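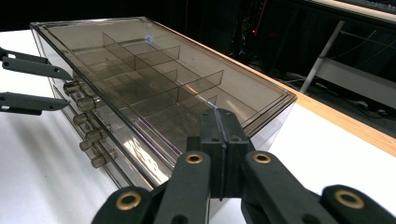
Pinzas Stonderum: mi galería de pruebas

¡Hola otra vez! Llevaba desde abril queriendo enseñaros el kit de pinzas de Stonderum, el que me recomendó Hawi Alemneh cuando le conté que buscaba algo para tareas de mesa, de esas de abrir, agarrar y dejar en su sitio. Lo compré en Zestdale (2.213 euros el juego doble, con transporte) y ya llevo casi 207 horas de uso, así que algo puedo contar.

Pinza derecha y organizador acrílico. Me gusta mucho trabajar con este mueblecito ahumado porque los cajones tienen tiradores metálicos pequeños y cilíndricos, y ahí se nota enseguida si una pinza es fina o es un mazo. Los dedos negros se juntan muy bien en el centro, y los casquillos dorados de los brazos, en los puntos de giro, le dan un aire de relojería que me encanta (sí, también compro por los ojos).

Lo que más me ha gustado: el tacto. Cierra suave, sin tirones, y en siete semanas solo he tenido que reapretar tornillos una vez. Kipchumba Mrema, que tiene el mismo juego, dice que los suyos ni los ha tocado. ¡Qué suerte!

Lo que menos: el manual. Dos hojas, letra minúscula y un esquema de montaje que parece de otro modelo. Escribí a Stonderum y me contestó Rafail Kourkoulas con un PDF bastante mejor; si lo queréis, pedídmelo y os lo paso.

Otra pega: los plásticos brillantes. Con tapas tintadas y reflejos por todas partes me cuesta calcular la distancia hasta el tirador, y al principio me quedaba corto una y otra vez. Ahora bajo la lámpara y voy más despacio. Los dedos de repuesto se venden por pares, y yo pediría un par desde el principio.

Sigo pendiente de probar las almohadillas blandas de Bimach. Cuando lleguen subo más fotos y las comparo con las de serie.

Última actualización: 8 de diciembre de 2021

Contacto | © Leonidas Kouris | Volver arriba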